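Dilalo: court records on smuggling and counterfeit goods

Dilalo is a small, carefully read collection of court summaries about cross-border illegal trade: cigarettes, fake medicines, protected timber, stolen antiques and a surprising amount of eel. We built it because we love this material and were tired of retyping it! If you study trafficking, teach a course on it or just want to follow the money, please dive in.

What's inside

300 case summaries, each in plain English
3,000 shipment entries linked to those cases
111 route codes, explained in routes.csv

Each case has a goods type, a port or border crossing, the year of judgment and the outcome. Company names are replaced with codes. Names of defendants and witnesses were taken out before anything was uploaded.

How it was made

The Flodudholm team read every judgment in full and wrote the summaries by hand. A second reader then coded the same case without seeing the first set of answers. Where the two disagreed, both versions went into disputes.csv — it's one of the most interesting files here, so do have a look.
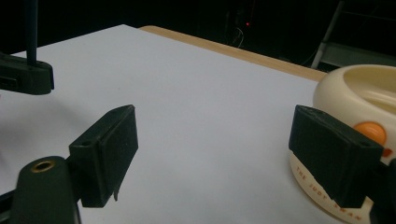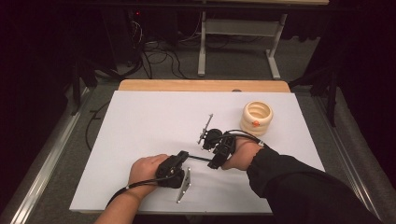
Known gaps

Cases that ended in a settlement are thin on the ground. Sea freight is covered far better than parcels, and air cargo barely shows up before the Duangkaew additions. Values are those given in court, in the original currency, and we haven't adjusted them for inflation. Please don't use the totals to guess the size of any black market. They only show what was caught and tried.

Getting started

Open cases.csv first, then join it to shipments.csv on case_id. Blank cells mean the judgment was silent; a zero is a real zero. The Brarkero script in the tools folder draws route maps and needs nothing beyond a standard Python install.

Changes in version 3

Timber codes split by species
Duplicate shipments removed
October corrections to the port list merged

Spotted a mistake? Open an issue with the case_id and the paragraph number — we really enjoy getting these.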